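The week the gripper forgot how to let go

I promised myself I would write this one up while I was still cross about it, and then of course I made a pot of tea and stopped being cross, so you are getting the mellow version.
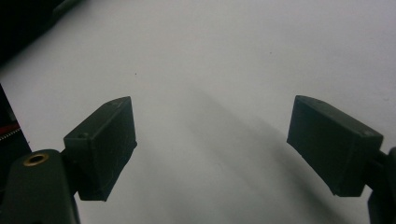

Regular readers will know I have spent most of the winter on a hand-held gripper, the squeeze-the-handle sort, with printed fingers and a little motor assist that takes over once you have begun to close it. The assist is there for my thumb, which is not what it was. You squeeze gently, the motor feels you squeezing and does the rest, and when you relax your hand it opens again. I named the project Warnine after a misheard word on the radio, and it has stuck, much to the irritation of Toivo Kauppinen, who shares the workshop with me and thinks things should be named after what they do.

So, Wednesday, a bit before four in the afternoon. I was picking up small bits of foam and putting them down again, which is most of what I do with it, and I had got into a lovely rhythm. I closed on a piece of foam, relaxed my hand, and the fingers stayed shut. I relaxed my hand more (I don't know how one does that, but I tried). Then the motor gave a sort of cough and squeezed harder.

Now, foam doesn't mind being squeezed. My left forefinger, which I very stupidly put in between the pads to hook the foam out, minded a good deal. It wasn't a dramatic injury. I had a flat, white fingertip for a minute and a bruise under the nail that is now an interesting plum colour. But I was standing there holding a machine in my right hand that was holding my left hand, and the switch was on the battery box, and the battery box was on the shelf behind me. I had to shuffle round in a half circle like somebody dancing with themselves and turn it off with my elbow.

Toivo came in at that point and asked whether I was all right, and then, once he had seen that I was, asked whether I had been logging. I had, bless me.

We sat down with the log that evening. The board writes down the position of the motor and the current going through it, and I have a limit set in the code at 2000 on whatever scale the driver uses (I have never got to the bottom of what the units are, so please don't write in). The motor should never be asked for more than that. At the moment it coughed, the log says 3406. So much for my limit!

I went through every line I had changed that month, convinced I had deleted something. I hadn't. The limit was there, spelled properly, being read in at the start. It took Ladan Sharifi, on the telephone, to ask the question I ought to have asked, namely what happens when the board restarts. Ladan used to look after packing machinery for a living and has a very calm way of asking things that makes you feel both looked after and rather dim.

When the board restarts, it loads the settings that came with the driver, and for a short moment before my own settings are read in, there is no limit worth speaking of. Normally that doesn't matter, as it restarts with the fingers open and nothing being asked of the motor. But if it restarts in the middle of a grip, it wakes up, sees from the handle that somebody is squeezing, and carries on closing with everything it has. Then my limit gets loaded, and the part of the code that checks it only checks new commands. The old one was left standing.

Which left the matter of why it restarted at all. We found that the next morning, and it was a connector. The power lead goes through one of those push-in plugs that I bought as a bag of 75 from a Cusau clearance box, and the one on the handle had worked itself slightly out. If you tilted your wrist just so, it lost contact for an instant. I could make it happen every time once I knew the angle. I had been tilting my wrist that way for weeks, I think, and the foam had been getting the benefit of it.

What I have changed so far:

The power plug now has a latch, and a loop of cord so the lead isn't pulling on it.

On starting up, the motor does nothing whatever until it has read its settings and has seen the handle fully released at least once. If you are squeezing when it wakes, it waits for you to stop.

The limit is checked all the time, and on the old command as well as the new one.

There is a stop button on the handle itself, under the little finger. Toivo tested it by shouting "now" at me at random while I worked, which was effective if not restful.

I also want a proper current limit in the hardware, something that doesn't care what my code thinks. Ladan says the motor should be fed through a supply that can't deliver more than a gentle pinch, and she is right, and I have one on order from Petkov. Until it comes I am using the gripper without the motor, and my thumb is complaining, and that's fair enough.

I have been through the old logs too, looking for restarts I hadn't noticed. I found four. All of them were short and all were while the fingers were open, so I never felt a thing. I do wish I had looked at those files before and not simply let them pile up in a folder, feeling virtuous for having them.

If you are building something similar, do pull the power out mid-grip and push it back in, with a carrot between the fingers in place of your own. I did this on Saturday with the new code and the carrot came through without a mark. I shall try it a good many more times before anyone's finger goes near it.

Next time I hope to get back to the pads, as I have a new rubbery filament from Nurosis that I have been saving.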